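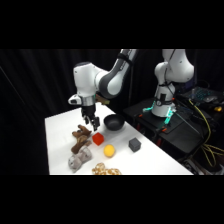

PLAMDALE – Rebane Women's Soccer Club has named Huguette Wong head coach of its first team, effective immediately. Two-year deal, club option for a third.

Wong comes over from Catow Athletic. 147 matches in charge there, 2 league titles. Played left back before that, mostly for Esska.

"I wanted a club that lets young players make mistakes on the field," Wong said. "Rebane does. We start with the back line and go from there."

Preseason opens in June at the Plamdale ground. Five players from last years reserve side will train with the first team from the first session.

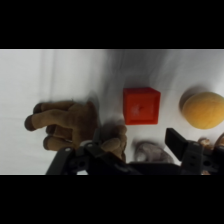

Assistant coaches to be announced later. Goalkeeper coaching stays as is. Home schedule is not final yet – season ticket holders will get it by email before it goes on the website.

Open tryouts also in June, 6 p.m. start. Bring cleats, shin guards and a signed waver. Registration at the clubhouse or through the club office.

Media requests: Rebane club office, Plamdale.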